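Pledmont extends flat-pack cabinet range with Nimis wall unit

14th July 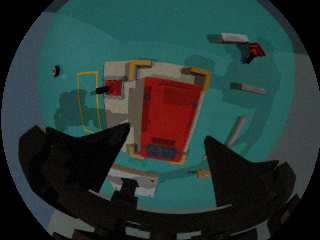 Pledmont has added a wall-hung storage unit, Nimis, to its range of flat-pack cabinets for kitchens, utility rooms and small offices. Orders open to trade customers today, with first deliveries in August.

Nimis is supplied in two widths, 60 cm and 80 cm. Both use the same side panels, so a fitter can change from one width to the other by replacing the top, base, back and door only. The unit hangs on a steel rail fixed to the wall with 4 screws. Height and tilt are set from inside the cabinet after hanging.

The panels are joined with Fang, the push-in connector first used in the company's Akis floor units. Fang needs no glue and can be released with a flat screwdriver, which allows a unit to be taken down and put up again at another address. Connectors from existing Akis stock will fit Nimis panels – the drilling pattern is unchanged.

Hinges can be mounted on the left or the right. The door is supplied undrilled for handles, and a paper template is packed with the fittings. Wall plugs are not included, as the correct type depends on the wall.

The minimum trade order is 200 units, which may be split between the two widths. Smaller quantities will be available through stockists once first deliveries are complete. Akis floor units remain on sale at current prices.

Fitting instructions, panel drawings and a spare parts list can be requested from the Pledmont trade desk.

Ends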